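FLELLITZ COURT RESIDENTS' ASSOCIATION
Minutes of the February general meeting
Held in the ground floor lounge, 7:00 p.m.

Attendance
Residents of 39 units were present or sent a proxy, out of 76. The chair ruled that this was enough for a quorum under the bylaws. One resident asked whether proxies signed on the back of a takeout menu should count. The chair said the bylaws ask for a signature and a unit number and are silent on the paper.

1. Minutes of the last meeting
Approved with one correction. Under "Elevator," the words "has been fixed" to be replaced by "is said by the contractor to have been fixed." The secretary asked for it to be recorded that she had written it that way in the first place.

2. Matters arising
Bike room lock: replaced. Two keys are unaccounted for.
Gutter over the east door: no change. The management company, Evangelista, has had this on its list since before the summer and reports that it is still on the list.
Garden hose: returned.

3. Water softening proposal from Besel
This took up most of the evening. Besel has offered to put a treatment unit on the incoming main. The board circulated the sales brochure and a two-page letter ahead of the meeting. Besel was invited to send someone and sent a second copy of the brochure.

The chair summarized the offer. The company would install the unit at no charge and the building would pay a monthly service fee over a term of 7 years. The fee would be added to the common charges and split evenly between units. Besel claims that residents would save more on soap, descaler and appliance repairs than they would pay.

Unit 12 asked where the savings figure came from. The brochure says "up to 76 percent less scale." The chair had written to ask what this was measured against and had been told it was measured against untreated water. Unit 12 said she had assumed that much and wanted to know whose water, how hard, and for how long. The chair had no answer to that.

Unit 30 said he was in favor. His kettle furs up in a few weeks and he has gone through two shower heads since he moved in. He did not see why the building should turn down something that costs nothing to install. Several residents pointed out that a fee for seven years is a cost. Unit 30 said he understood that and was talking about the installation.

Unit 5, who used to work in plumbing supply, said the unit in the brochure is described in one place as a softener and in another as a conditioner, and these are different things. A softener takes the hardness out and needs salt. A conditioner leaves the hardness in and is supposed to stop it sticking. He would want to know which one was being sold before talking about price. If it is a softener, somebody has to haul the salt down to the basement, there needs to be a drain within reach, and some people on low-salt diets will want a separate tap. If it is a conditioner, he would want to see one in a building like ours and talk to the people who live there.

The chair read out the reference supplied by Besel. It is from a hotel. It says the staff are very happy with the service. It does not mention water.

Unit 21 asked whether anybody had tested our water. The secretary said the utility publishes hardness figures by district and she had looked them up, but the district is large and draws on more than one source. A test kit is cheap. Unit 5 offered to take samples from the top floor, the laundry room and the main. Accepted with thanks.

There was discussion of the early exit clause. The letter says the contract may be ended "subject to the standard schedule." The standard schedule was not attached. Unit 12 said that in her experience a schedule that is not attached is not there to help you. The chair asked that remarks be kept to the proposal, and Unit 12 said that was the proposal.

Moved: that the association accept the Besel offer. No second.
Moved and seconded: that the matter be put off until we have (a) our own hardness readings, (b) a written answer on which kind of unit is offered, (c) the standard schedule, and (d) a reference from an apartment building. Carried. Unit 30 against.

4. Common charges and the reserve
The board presented the figures. The reserve is a little lower than at this time last year, mainly because of the elevator. Evangelista recommends raising the monthly charge and has sent a chart. Unit 21 noted that the vertical scale on the chart does not start at zero and the drop looks a good deal worse than it is. The board will ask for the numbers in a plain table.

Unit 44 asked why Evangelista's own fee went up in the same year that it answered fewer calls. The chair said the fee is tied to an index. Unit 44 asked if the answering of calls could be tied to an index as well. Noted.

No change to charges for now. The board will bring a proposal to the spring meeting with at least one alternative to a raise.

5. Laundry room
The Makico machines are up for renewal. The supplier has offered the newer model with payment by phone. Views were mixed. Some residents like the idea of not saving quarters. Others do not want to install anything in order to wash a towel, and asked what happens when there is no signal in the basement, where there is no signal now.

The supplier says the new machines use less water. Unit 5 said they may well, and that the present machines also used less water according to the leaflet that came with them, but the building's water bill had not gone down when they were put in. The secretary will pull the bills from before and after so that we have something to compare.

Agreed: the board will ask for one new machine on trial beside the old ones, coins to be accepted on the rest. If the supplier refuses a trial, the board will get a second quote.

6. Noise after 10 p.m.
Three complaints were received, all concerning the same stairwell door. The door closes hard. Unit 17 proposed a sign. It was observed that there is already a sign. Unit 17 proposed a larger one. Unit 5 suggested turning the screw on the closer, and will bring a screwdriver.

7. Shared dining room
Bookings are up since the holidays. The board proposed a deposit. Unit 30 asked what problem the deposit would solve, as there had been no damage. The chair said it was to prevent damage. Unit 12 said that on that reasoning we should take a deposit for the elevator. The proposal was withdrawn.

The booking sheet will stay on the door. Residents are asked to write their unit number and not only a first name, and to cross out bookings they no longer want. Cutlery from the dining room drawers goes back in the dining room drawers.

8. Any other business
Unit 9 asked if the lobby plants could be real again. The chair said the last real ones died. Unit 9 said they died because the watering was left to Evangelista. She is willing to look after two pots near the window for a trial period and will report back.

Unit 44 asked whether minutes could be shorter. The secretary said they could be if the meetings were.

Actions
Unit 5: water samples from three points; stairwell door closer.
Chair: letter to Besel with the four questions under item 3.
Board: plain table of reserve figures; options for common charges; request for a laundry trial.
Secretary: water bills before and after the present machines.
Unit 9: two plants.

The meeting closed at 9:20 p.m. The next general meeting will be held in the spring, in the same room, at the same time. Papers will go out beforehand, with all schedules attached. 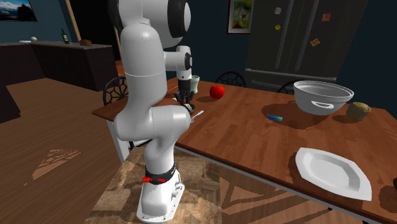
Rendering: white robotic arm beside a long wooden dining table.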